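The Cat Who Ran My Grooming Room

When I opened Anetti I told everyone it would be dogs only. I had a sign and everything! Then Lenuța Barbu came through the door with a laundry hamper held shut with two belts, and inside it was Mihăilă, a long-haired tomcat with mats behind his ears the size of walnuts, and she looked so worn out that I said sure, leave him with me for an hour.

It took six. I'm not exaggerating, I had to move two poodles to the next day and their owner still brings it up.

If you've only ever groomed dogs, let me tell you what changes. A dog who hates the dryer will complain the whole time, and you can work around complaining. A cat goes quiet. The tail starts ticking, the skin along the back does that little ripple, and you have maybe a few seconds to put the comb down and let him think he won. I missed the ripple on my first try. I still have the mark on my thumb.

So I called Ileana Bălan, who taught me most of what I know and who was doing cats back when the rest of us were still clipping our own fingers on schnauzers. She laughed for a good long while. Then she told me to turn off the radio, shut the door, and stop trying to finish.
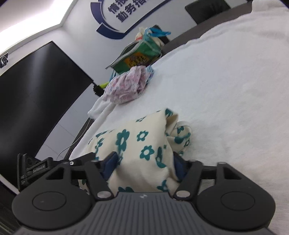 That last bit was what got me. I'd been treating him like a cocker spaniel, nose to tail, everything done in order. Ileana's way is to work one mat, take a break, work a different one, and send the cat home half done if that's what he can stand. Lenuța brought Mihăilă back every week through February and we got there a patch at a time – chest, then britches, then finally that awful armpit.

A few things I swear by now. Cornstarch on a mat before you touch it. Never scissors, I don't care how steady your hands are, cat skin is thin and it tents right up into the knot. Trim the claws first, while he still likes you. And charge properly for it! I was asking the same price as a small dog, and Virgil Vasiliu, who does my books, went very pale when he worked out what I was making per hour.

The sign came down in the end. Cats get their own mornings at Anetti now, before any dog is allowed in the building, and there's a waiting list (Ionuț Bratu has three Persians and would happily book me solid until spring if I let him). Mihăilă still has first pick of the times. He likes the early one, he likes the window shelf afterward, and he has bitten me only once since summer.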